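About Inent

Inent is a night school for adults in Astbridge. We teach bookkeeping, basic English, office skills and home computer repair. Classes are small, and most of our students have a job or children or both. The doors open at 5:30 p.m. and the last class lets out at 9.

The school began in two rented rooms over the Bozkurt bakery with 28 students and one course, in bookkeeping. Last year 301 people signed up. 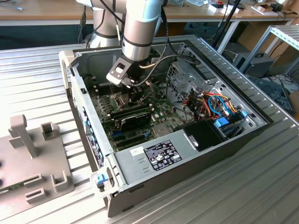
Rawiri McPhee says the bakery rooms were too hot in August and too small all year, and that he would still take the bookkeeping course there again.

We moved to Nudcombe Street when the bakery needed its upper floor back. The new building has six classrooms, a reading room and free parking behind it. The Number 60 bus stops at the front steps – the last one toward downtown leaves at 9:20 p.m. 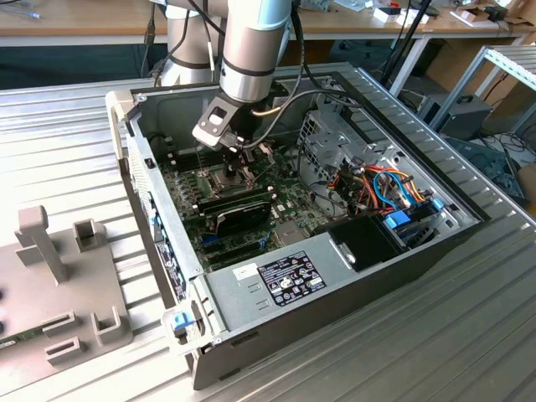 School Handbook, p. 4

Fees are set by the term and can be paid in three parts. Books are lent, with a small deposit that you get back when you return them. If you have to drop a course in the first two weeks, we move your fee to a later term. After that, please talk to the office.

You do not need a high school diploma to enroll. New English students take a short placement talk with a teacher, which is not graded. Bookkeeping students should be comfortable with fractions and percentages, and there is a free refresher evening before each term.

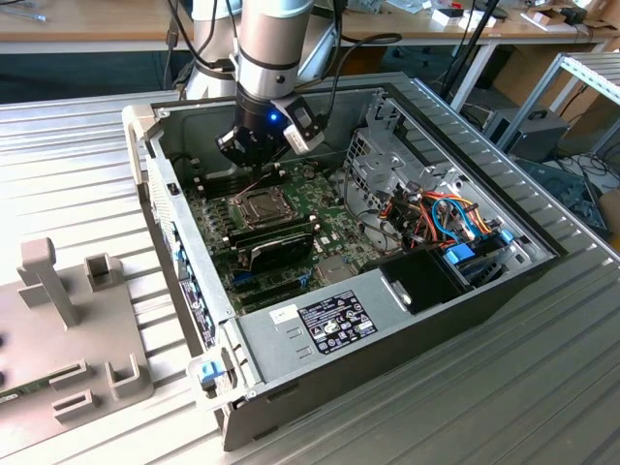

Desktop computer, side panel off.

Our teachers work in the trades and offices they teach about. They are paid by the hour, prep time included. Each course is reviewed once a year, and students fill out a form at the end of the term – we read all of them.

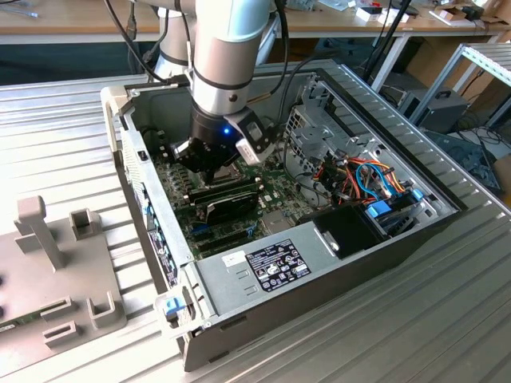 Wayne Inskip: I signed up for one term of English and stayed for four. The teachers let you ask the same thing twice.

The office is in Room 113, on the first floor. It is open from 4 p.m. until the last class ends. Enrollment for the fall term starts in August.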